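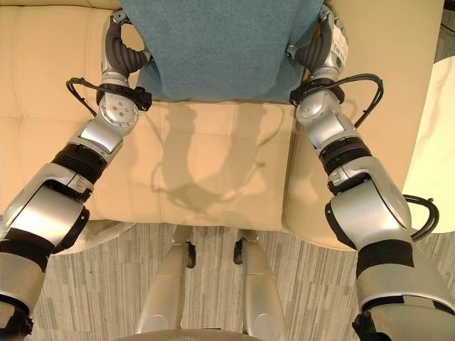

A teal terry towel on a beige leather seat.

Hekmont Home Launches the Brillavmont Towel Collection, a Softer Everyday Terry for Bath, Pool and the Drive Home

PURKER — Hekmont Home is delighted to announce the arrival of Brillavmont, a new family of cotton terry towels that has been a long while in the making and that we are very happy, at last, to be able to share with our customers. The collection goes on sale this November in all Hekmont stores and through the Hekmont catalog, and it takes in bath towels, hand towels, washcloths, bath mats and a generously cut towel we call the Long Weekend, which is meant for pools, lakes, sandy feet and anything else a family might throw at it.

People who have shopped with us for a while will know that towels are where Hekmont began. Our first shop in Purker sold very little besides towels and bed sheets, and although we have wandered happily into kitchen linens, robes and curtains over the years, the towel wall is still the first thing most people walk over to when they come through the door. They pick one up, they rub it between their fingers, and quite often they hold it against a cheek when they think the staff are looking the other way. We wanted to make something that would be worth that little moment, and that would still feel good after a good many trips through the washing machine.

To get there, we asked our customers for help. Last winter Hekmont sent a short survey home with shoppers and received 3,205 replies, many of them with long and thoughtful notes written up the margins. (We read them all, including the one that came with a drawing of a cat asleep in a laundry basket.) The most common complaint was that thick towels take forever to dry on the rail. Close behind came hanging loops that pull out, and hems that shrink faster than the rest of the towel and leave it wavy at the ends.

Brillavmont was planned with those notes close at hand. The towels are woven at the Hrnčiar mill, a family-run weaving house that has supplied our hand towels for many seasons and that was kind enough to put up with a great many samples going back and forth in the mail. Bath towels are offered in two weights. The lighter one, called Morning, is for households that like a towel to be dry again by evening, while the heavier one, called Sunday, is for those who would gladly wait a bit longer for the extra plushness. Every bath and hand towel has a hanging loop stitched into the side hem, and the end hems are prewashed before sewing so they settle along with the rest of the cloth.

Before placing our full order, we sent early towels home with 603 customers who had offered to try them. They used them for a full season in their own bathrooms, gym bags and back seats, and then told us what they thought. Their comments led us to make the hanging loop wider, to soften the edge stitching on the washcloths, and to add the Long Weekend, which was not in our original plans at all. So many families told us they keep a towel in the car for wet swimsuits and muddy dogs that it seemed a shame to leave them out.

The collection comes in 5 colors, chosen to sit comfortably beside one another so that a set can be added to over time: oatmeal, white, brick, soft gray and a muted teal that has already become a favorite around our offices. We plan to keep all of them in the range year-round, so a customer who buys a pair of bath towels now should have no trouble finding the matching hand towels later on.

Care is simple. Wash the towels in warm water with similar colors before using them for the first time, go easy on the detergent, and leave out the fabric softener, as it coats the loops and makes them slower to soak up water. Tumble dry on low or hang on a line, and give each towel a good shake while it is still damp to bring the pile back up.

To celebrate the launch, each Hekmont store will be collecting clean used towels for local animal shelters throughout the month. Anyone who brings in a bundle will receive a Brillavmont washcloth with our thanks, while supplies last. Old, faded and mismatched towels are all very welcome.

About Hekmont Home
Hekmont Home designs and sells linens for the bath, bed and kitchen. The company is based in Purker, where its first store is still open.

Press contact
Hekmont Home Press Office, Purker
Fabric swatches and product samples are available to editors on request.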